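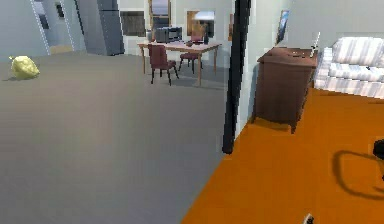 4.2 Transfer claims and the Durnia evidence

The case for manual arts as a general education rests on transfer. Supporters have long held that a child who learns to plane a board square also learns patience, accuracy and respect for labor, and that these habits then show up in arithmetic and in conduct. The claim is old and attractive, and it has been repeated far more often than it has been tested. We went looking for the tests.

The Durnia program is the one most often cited. Its first report followed 68 pupils through two years of woodwork and found higher marks in geometry at the end. The report doesn't say how the pupils were chosen. Enrollment was voluntary, and the workshop met at 4 p.m., after regular classes, so the pupils who stayed were those whose families could spare them. A gain in geometry among such pupils tells us little about planing boards.

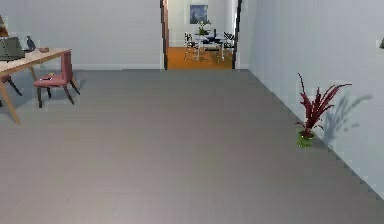 The follow-up at Mamwood was meant to fix this. Places were drawn by lot, which is a real improvement, and the comparison group did paper-based drawing for the same number of hours. But 23 pupils left the woodwork group before the final test, and the published tables leave them out. Reasons for leaving are not given. If the weaker pupils were the ones who quit — and teachers' notes hint at this — the reported advantage could come entirely from their absence. We asked for the full records and were told they had not been kept.

4.3 What counts as handwork

A second problem is one of definition. The older writers meant a graded series of useful objects, made alone, from start to finish, with hand tools. Later authors stretched the term to cover cooking, sewing, model building, repair, and in some districts household management as a whole. Once the word covers this much, almost any result can be credited to it.

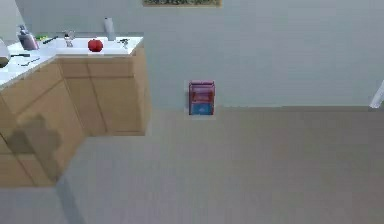
Figure 1. Rendered kitchen interior with wooden cabinets, white countertop and sink.

The Cartwright survey shows the trouble plainly. It mailed 300 forms to schools and asked whether "practical instruction" was offered. A school with a full bench shop and a school with one afternoon of cookery in December both answered yes, and both were entered in the same column. The authors then compared "practical" with "non-practical" schools and reported a difference in attendance. We do not see what that difference can be a difference between.

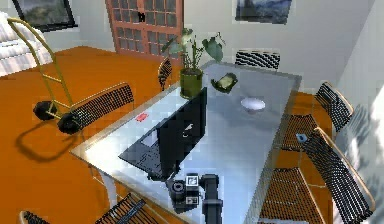 Figure 2. Rendered dining area: glass table, black mesh chairs, open laptop and a black robot gripper above the tabletop.

Tresermont is sometimes offered as the exception, as its syllabus kept the graded series intact and its teachers were trained on site. We accept that the course was well taught. The evidence for wider effects, however, consists of letters from former pupils, collected by the school and printed in its own yearbook. Such letters are worth reading for what they say about daily life in the shop. They cannot carry the argument that has been placed on them, and later reviews that cite them as "outcome data" should be read with care.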